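Trirkenden Casualty Reporting: Set-up Guide
July | Prepared by Wilma Lamont, reviewed by Lachlan Ogilvie

This site uses cookies to remember your language and region. Accept all | Manage settings

Section 2. Setting up a wreck notice file

This section covers the first entry of a wreck or drifting cargo into the register. Read it with your flag administration's own instructions. If the two differ, follow the flag administration.

2.1 Before you start

You need a user account with the Owner's Representative role. A Master account can draft a notice but cannot release it. Have the ship's certificate of registry, the certificate of insurance and the last reported position at hand.

2.2 Creating the file

1. Sign in and open Files > New > Wreck Notice.
2. Enter the ship's name and official number exactly as they stand on the certificate of registry.
3. Select the flag State, then the affected coastal State. If the position lies near a maritime boundary, select both neighboring States.
4. Enter the position in degrees and decimal minutes. State the datum.
5. Enter the gross tonnage. Use digits only, for example 3680.
6. Under Owner, enter the registered owner. Do not enter the manager or charterer in this field.
7. Press Save Draft.

Note: The file number is assigned at the first save and does not change if the draft is edited.

CAUTION: Saving a draft does not notify any authority. The duty to report without delay stays with the master and the operator until the notice has been released and received.

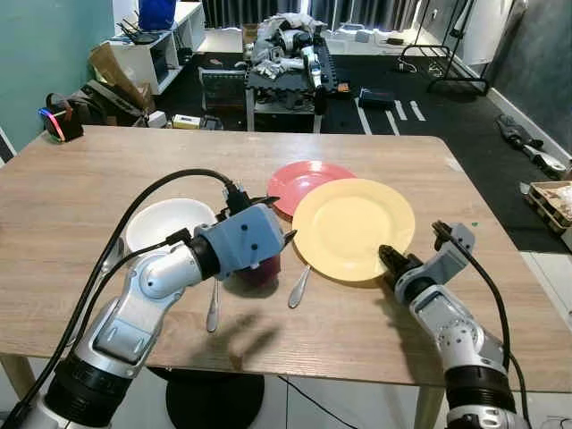 2.3 Attaching the insurance record

1. Open the Security tab and upload the certificate as a single file.
2. Enter the insurer's name, the period of cover and the limit of liability.
3. Check that the period of cover includes the date of the casualty. If it does not, the tab shows code 61 and release is blocked.
4. To clear code 61, upload the earlier certificate and save again.

2.4 Releasing the notice

1. Press Review. Correct any field marked in red.
2. Choose the recipients. The coastal State contact is selected by default and cannot be removed.
3. Press Release and enter your passcode.
4. Wait for the receipt. Print it and keep it with the ship's papers.

Note: If no receipt arrives, report by telephone or radio at once and record the time of the call under Remarks.

CAUTION: A released notice cannot be withdrawn. To correct an error, issue an amendment under the same file number.

Questions on account roles go to Iona Lamont at the Trirkenden help desk.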